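Home | Notebook | Methods | People | Archive | Log in

Feb 28, 2020

Read the Sakstead announcement properly this morning, all 14 pages, after two days of hearing what other people thought it said. Writing this down while I still have my own opinion of it.

The headline is that the state power company gives up its hold on the grid testing business and private labs can bid. Fine. We've wanted that for years. But the words "open to all qualified bidders" lean very hard on "qualified", and the definition is in an annex that hasn't been released. I rang the department and was told it would be out "in due course". They said the same in December about the tariff schedule and we still don't have that one either.

What I could pin down:

- Revenue sharing replaces the fixed fee. The share isn't stated. There's a worked case at the back, and if you run it backwards you get a share that would eat most of our margin on transformer oil work. I don't know if the worked case is meant to be taken seriously. Igor thinks it's a placeholder. I think placeholders have a way of ending up in the contract.

- 288 million for new substations and lines. It reads like new money until you put it next to last year's capital plan, where 189 million was already down for what look like the same substations under slightly different names. I matched seven by location. I couldn't match the rest, which doesn't prove they're new.

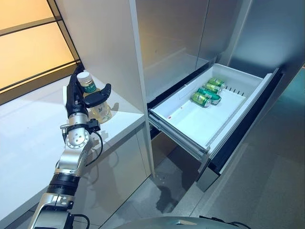 - Payment terms are better on paper. Invoices are to be settled in 14 days. The state company has never paid us inside the old limit, so I'd like to know what changes apart from the number. There's no penalty clause for late payment that I can find. If someone finds one, write it in here with the page.

Spoke to the people at Krajewska, who are keen. They would be. They have the floor space and they've been hiring since before the announcement, and I'd love to know what they were told and when. Their view is that the first round will go to whoever can show capacity on day one and the rest of us can pick up the scraps in round two. That may be right. It's also what I'd say if I wanted a smaller lab to stay home.

Igor Bielecka did a costing for a bid on the two northern districts only. It's in the shared folder. I went through it and have three quarrels with it:

1. It assumes sample volumes stay where they are. If the state company keeps its own lab running (and nothing in the text says it has to close) then it'll keep the easy work and send out the awkward jobs. We'd be bidding on an average that doesn't exist.

2. Courier costs are from the Vadov contract, and those were cheap because Vadov was sending a van past our door anyway.

3. There's no line for the licence. I know we don't know what the licence costs. Leaving it blank makes the total look finished, and somebody upstairs will read the total and nothing else.

Igor's answer to the first one was that we can ask for a guaranteed minimum. We can ask.
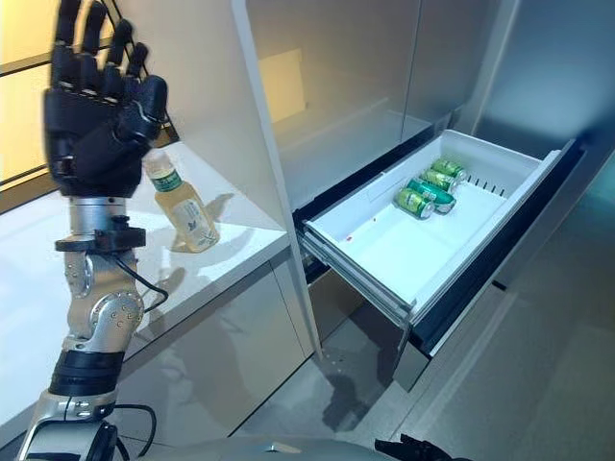
Left hand, fingers up, thumb across the palm.

Went over to the afternoon call with Diditness, who are acting as advisers to the department and were meant to be taking questions from small labs. They took four. Mine was whether the revenue share is worked out before or after the network levy. The reply went on for a good while and I wrote all of it down and there's no answer in it. Somebody else asked if existing accreditation would carry over. "That's the intention." I asked if the intention was written anywhere and they moved on to the next caller.

One useful thing came out of it. Bids can be joint. So a shared bid with a second small lab is possible, and that would get us past the capacity problem if the threshold is anything like what Krajewska is hinting at. I'm not against this. I do want to see who carries the risk if the other party drops out in the first year, because the draft form has a single signature block and I can guess whose name goes in it.

Also worth noting that the reform was announced with a good deal of talk about cheaper power for households. I can't find the path from here to there. Testing is a tiny slice of the bill. If every lab in the country worked for free you wouldn't see it.

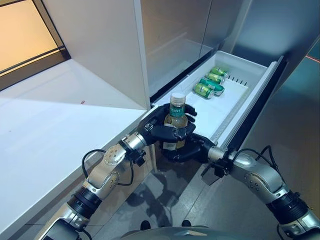 Where that leaves us: I'm not signing off on a bid until the annex is out. I've told Igor to keep the costing going with a low, middle and high case for the share, and to put a big ugly question mark in the licence row so it can't be missed. He's also going to redo couriers with a real quote.

To chase:
- annex, again
- the written record of the Diditness call, if there is one
- last year's capital plan, full version, to check the substations I couldn't match
- whether the old fixed-fee contract runs to its end date or gets cut off when the new one starts. Page 9 says one thing and the table on page 12 says another. I've emailed the department about it and had an automatic reply.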